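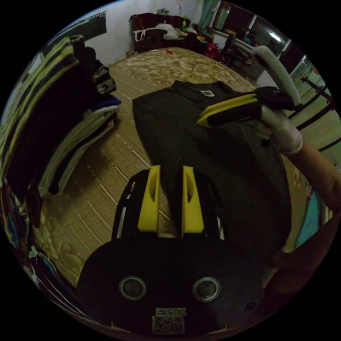 Según Heather Rutherford, el apartado 4 de la guía no hay quien lo cumpla tal como está escrito: pide «pinza simétrica en ambos bordes» y no aclara si el borde se busca antes o después de alisar. Propone partirlo en dos reglas y cerrar el ticket con eso.

## Ticket: criterios de aceptación para doblado de prendas

**Estado:** abierto, en revisión
**Proyecto:** Warkier
**Afecta a:** guía de buenas prácticas, apartados 4 y 6

Gracias, Heather, ¡me encanta la idea! Llevaba tiempo dándole vueltas y partir la regla resuelve la mitad de las dudas que nos llegan. He repasado 200 episodios con camisetas y dejo lo que he encontrado.

### Síntoma

El validador rechaza episodios que a ojo son buenos. Casi todos caen por el mismo aviso:

`borde_no_confirmado: agarre anterior a la fase de alisado`

Quien levanta primero un lateral para deshacer una arruga recibe el aviso, aunque después doble de maravilla.

### Lo que he probado

- Subir el margen entre el primer contacto y el cierre de los dedos de 200 a 300 ms. Bajan los avisos, pero se cuelan agarres dudosos.
- Subirlo a 400 ms. Peor, lo he revertido.
- Etiquetar el primer levantamiento como «preparación» y no como «pliegue». ¡Aquí sí! De los episodios rechazados que volví a pasar, 15 entraron sin tocar nada más, y los he mirado enteros uno a uno (con mucho café).

### Redacción propuesta

**4a. Preparación.** Se permite levantar un solo borde con una sola pinza. La otra puede quedarse quieta, apuntando a la prenda y sin tocarla.

**4b. Pliegue.** Empieza cuando la prenda se desplaza sobre sí misma. A partir de ahí, agarre por el borde, nunca por el centro de la tela.

**6. Superficie.** Valen camas, mesas y sofás. La colcha puede tener dibujo. No hay que vaciar la habitación, basta con que la prenda esté separada de otra ropa.

Lo del 6 lo añado porque en Baird estaban descartando grabaciones con ropa apilada cerca, y la guía nunca ha pedido eso. Una casa con cosas es justo lo que queremos.

### Pendiente

- [x] Prueba con camisetas oscuras
- [ ] Repetir con prendas de manga larga
- [ ] Que Sollen confirme si su exportador admite la etiqueta «preparación»
- [ ] Traducir 4a y 4b para el equipo de Nondov

Heather, si te cuadra el 4b lo subo a la rama de julio. Tengo dudas con «se desplaza sobre sí misma»; si se te ocurre algo más claro, edítalo directamente en el ticket.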